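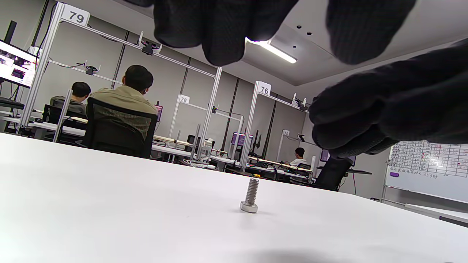
Figure 3. Head-down start condition. The gloved left hand is above the bolt, which stands on its hexagonal head with the threaded shank pointing up.

4.2 Start orientation and grasp selection

The bare-hand results in the previous section give a baseline for picking up a single fastener from a flat, hard surface. This section adds the glove and treats the start orientation of the bolt as the main variable. Two orientations were used. In the head-down condition (Figure 3) the bolt stands on its head and the shank is presented to the fingers from above. In the side-lying condition the bolt rests on one edge of the head and the tip of the shank, so that its axis is slightly tilted with respect to the table. A third possible orientation, with the bolt balanced on the tip of the shank, was dropped after piloting; the bolts would not stay up long enough for a trial to begin.

Three hand conditions were tested: bare hand, thin knit glove, and knit glove with a coated palm. Gloves were fitted by hand length and were changed whenever a participant reported slack material at the fingertips. Slack matters more here than in most grip studies. With a bolt of this kind the contact area is small, and a fold of loose fabric can reach the shank before the finger pad does. Mondal and Painemal reported the same effect for washers and split pins, though they did not control for glove size.

Sixteen participants completed the task, each contributing 76 scored pickups after a practice block. Both hands were used in alternating blocks. Participants sat or stood as they preferred and were told only to pick up the bolt and place it, head first, in the receiving tray. No instruction was given on which fingers to use or on whether to take the shank or the head. The order of hand conditions was balanced across participants, and the order of orientations was shuffled within each block.

4.2.1 Classification of grasps

Grasps were assigned to one of three classes. In a shank pinch, the pads of the thumb and one or more fingers close on the threaded portion and the head is not touched. In a head grip, the fingers reach past the shank and close on the flats of the hexagon. In a topple grasp, the bolt is first knocked or tilted onto its side and then collected, usually by sliding it against the thumb. Two raters, Hegedűs and Fuentealba, scored all trials separately. Disagreements were settled by a second viewing with both present. Most of these concerned the line between a late shank pinch and an early topple, and the rule adopted was that a trial counts as a topple once the full face of the head has left the table on one side before the fingers have closed.

The hover phase was scored separately. It begins when the hand stops its forward travel above the bolt and ends at first contact. During this phase the fingers are spread and partly curled, and the thumb has usually not yet moved into opposition. We treat hover as a period of aiming. It is short or absent in bare-hand trials and easily seen in gloved ones.

4.2.2 Results

In the head-down condition, the shank pinch was the most common grasp for all three hand conditions. This was expected. The shank is the nearest part of the bolt to the descending hand, and the thread gives a rough surface for the pads. The head grip was seen mainly with the bare hand. Participants who used it tended to do so in every block, which points to habit more than to any property of the bolt. With gloves on, several of the same participants changed to the shank pinch without comment, and went back to the head grip when the gloves came off.

Topple grasps in the head-down condition were almost always accidental. A bolt standing on its head is stable under a vertical push but falls readily when touched from the side near the top of the shank, and gloved fingers tend to arrive there unevenly. One finger makes contact, the bolt tips away from it, and the thumb is not yet in place to stop it. The coated glove made this worse in early trials, as the coating dragged on the thread crests. By the end of the block the difference between the two gloves had largely gone.

In the side-lying condition the pattern was different. Here the head grip and the shank pinch were used equally often, and the choice depended on which end of the bolt pointed toward the participant. Hover was shorter, and there was less adjustment of the fingers after first contact. The penalty came later - a bolt taken from its side had to be turned in the hand before it could be placed head first, and gloved participants often set it against the rim of the tray to finish the turn.

4.2.3 Remarks on the work surface

All trials used a white tabletop with no mat. The choice was deliberate. In an earlier study using the Rokis bench set, Shim found that a soft mat lets the fingertips sink below the level of the head and so makes the head grip easier. Bench layouts in small assembly shops vary a good deal on this point, and a hard surface is the stricter case. It also makes a dropped bolt roll farther, a nuisance that was not scored but that affected the pace of some blocks.

Contrast between bolt and table was not varied. A silver-gray bolt on a white surface can be hard to pick out when the shadow of the hand falls over it, and two participants mentioned this without being asked. Whether hover would shorten on a darker surface cannot be answered from the present data. The Cáceres protocol calls for a matte gray board for this reason, and a repeat on that board is planned.

4.2.4 Limits

Only one bolt was presented at a time. In real work, fasteners are usually taken from a bin or from a loose pile, where neighbors hold a bolt upright or get in the way of the fingers, and the head-down orientation is seldom met in isolation. Its value is that it separates aiming from searching. The results should not be read as a ranking of gloves. Fit, wear and the age of the coating all have an effect, and none of these was followed beyond a single session. Section 4.3 takes up the same task with a nut already started on the thread, where the shank pinch is partly blocked and the choice of grasp has to change.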